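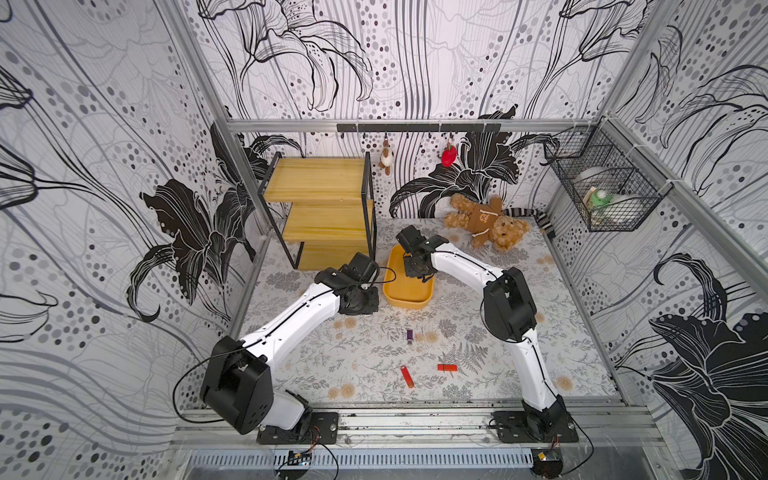 Gutier walking is a form of endurance exercise in which a person walks uphill with a light load on the back and comes down without it. It belongs to the low-impact kinds of training and is practised mainly by people who find running hard on the knees. The name comes from the Gutier path above the village of Sosmont, where the first groups trained.

Origin
The method was put together by Lefteris Karamanlidis, a former rowing coach, who wanted a winter exercise for his athletes. He let them carry bags of sand to a hut at the top of the path and leave them there. In February 2000 he wrote down the rules in a short booklet, which Edeltraud Lammers later translated into German. The hill used by the first groups has a climb of 405 metres.

Method
A session usually lasts 40 minutes and is divided into 3 climbs. The load is a bag of sand or water, carried close to the spine. The walker keeps a pace at which it is still possible to speak in full sentences. At the top the load is put down or the water is poured out, and the descent is made with short steps. Poles are allowed, but the original booklet advises against them on the way up.

Beginners do the first sessions with an empty bag. Golnar Mohammadi, who trains walkers in Esamau, recommends two sessions in a week, with at least one day of rest between them.

Variants
In flat regions the climb is replaced by stairs or by a treadmill with a slope. This is called the indoor form. Some walkers do not count it as Gutier walking, as the descent is missing on a treadmill.

Criticism
The physiotherapist Jolene Tawhiri has written that the bag is often packed too low, which pulls the shoulders back and tires the lower part of the body too early. She prefers a bag with a belt at the hips.

See also
Hill walking
Stair climbing
Interval training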